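Opening doors at Poledstead

How a care provider is preparing its staff for a robot that must first learn the building

At the Poledstead residence, the working day is measured in doors. Linen leaves the laundry through one, meals leave the kitchen through another, and the evening round takes a support worker past every room on two floors. When the operator, Flondovar, surveyed its 70 employees last October, fetching and carrying was named more often than any other task as the part of the job they would gladly give up.

The organization's response is a two-armed mobile robot, developed with the engineering firm Pideo and scheduled to begin supervised night deliveries next year. Before it enters the building, it is being put through its duties in simulation. The software team has prepared 326 practice runs, many of them devoted to a single problem: approaching a door, finding the handle and getting through without striking the frame.

Adesuwa Edet, who manages workplace transition at Flondovar, reviews the runs with the staff whose routes the robot will share. Her sessions are held at 2 p.m., when the day and evening shifts overlap, and attendance is paid.

"People arrive expecting to be told what the machine can do," she says. "Most of the hour goes to them telling us how the work is done. A support worker knocks, waits and listens before touching a handle. That was not in the original specification, and it is now."
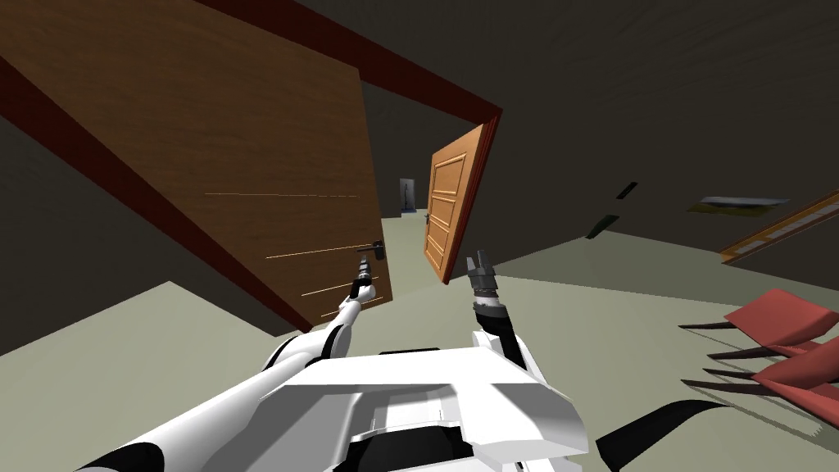
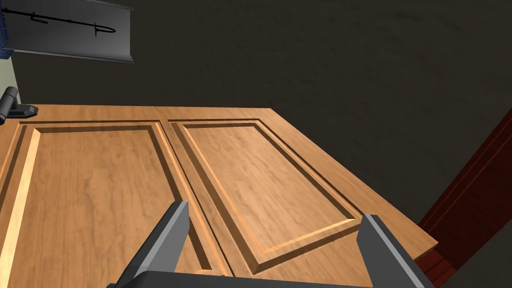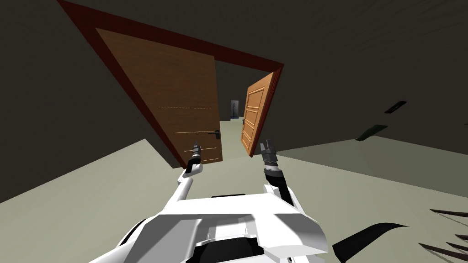 Simulated views from the door-handling program. The first and third show the two-armed robot at a pair of open doors; the second shows its gripper in front of wood panelling.

The sessions have altered the project in other respects. Night staff asked that the robot stay out of residents' rooms, and it will travel only in corridors and service areas. Kitchen employees asked who would be responsible when a delivery was late. Under the agreement reached with their representatives, a named shift coordinator will hold that responsibility and receive a higher rate of pay for it.

Flondovar has undertaken that no position will be eliminated during the trial. Hours released from deliveries are to be returned to the care roster, a commitment that will be audited by Adeleke, an independent consultancy. Some employees remain cautious. Several have noted that a roster can be redrawn once a trial has ended, and they have asked for the undertaking to be extended in writing.

Training is also under way. To date, 29 employees have completed the introductory module, which covers stopping the robot, reporting a fault and explaining its presence to residents and families. A second module, on planning routes, will be open to any employee regardless of position.

Ms. Edet expects the first weeks to be slow. The coordinators will walk each route alongside the robot, and the existing delivery trolleys will stay in service until the night staff agree that they are no longer needed.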